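Our evaluation of the Vekier two-arm sorting kit entered its second stage in January. The supplier, Torgate, provides the arms, the trays and 41 hours of remote support.
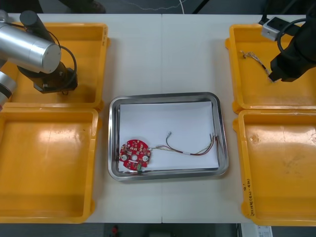 Setup followed the printed guide closely, although the section on cable routing requires revision. Wire harnesses remain the most demanding items in our trial — 138 attempts have been logged to date. A full report will be issued by Tamara Demchenko in the spring.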